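Buoyancy and Floating Bodies
Unit 4 handout, Foundation Physics, Junbridge College
Notes prepared by Zainab Eze

Bring this handout to the lab session. The problem sheet is separate and covers sections 1 to 3 only.

1. Pressure in a liquid

Pressure in a liquid rises with depth. At depth h it is p = ρgh, where ρ is the density of the liquid and g is 9.8 N/kg. We leave out air pressure for now, as it acts on everything in the problem and cancels when we take differences.

A solid block held under water has a greater pressure on its bottom face than on its top face. The difference, multiplied by the area of the face, gives a net upward force. This is the upthrust. 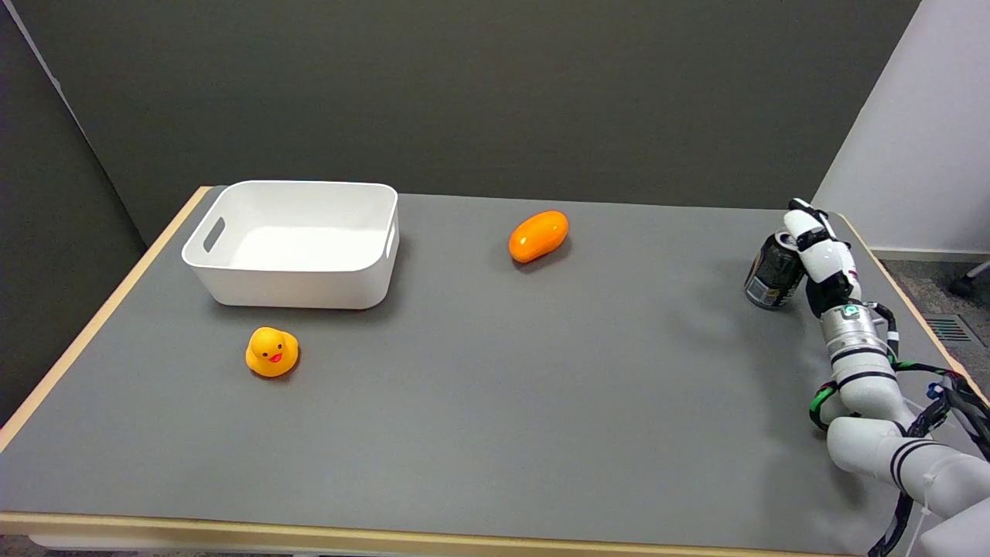
Archimedes' principle says that the upthrust equals the weight of fluid displaced. It holds for any shape, so we don't need to add up the pressure over a curved surface. For something like a rubber duck, with a rounded body and a small beak, adding up the pressure would be slow work, but the displaced volume can be found in a minute with an overflow can. Take the volume below the waterline only. Students lose marks every year by using the whole volume of a floating object.

2. Condition for floating

An object floats at rest when upthrust equals weight. For a floating object of mass m in fresh water (density 1 g per cubic centimetre), the displaced volume in cubic centimetres has the same number as the mass in grams.

Worked example. A sealed box has a mass of 204 g and a volume of 683 cubic centimetres. It floats in fresh water. What fraction of it is under the surface?

Displaced volume = 204 cubic centimetres
Fraction submerged = 204 / 683 = 0.30 (two significant figures)

Repeat the calculation for sea water of density 1.03 g per cubic centimetre. The fraction should come out slightly smaller.

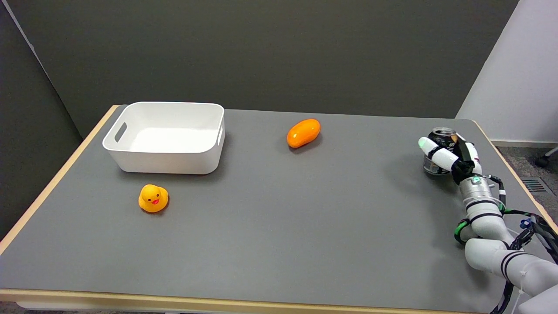
3. Stability

Floating and staying upright are separate questions. Weight acts through the centre of gravity, G. Upthrust acts through the centre of buoyancy, B, which is the centroid of the displaced water. When the body tilts, B moves and G does not, provided nothing inside shifts. If the two forces then turn the body back towards upright, it is stable.

G may lie above B in a stable vessel. What matters is the metacentre, M, and for small tilts the body is stable if M lies above G. We will derive the position of M for a rectangular barge in the next lecture.

4. Reading

Su-bin So's notes on hydrostatics, section 13, cover the barge in full. Leave out the part on free surface effects.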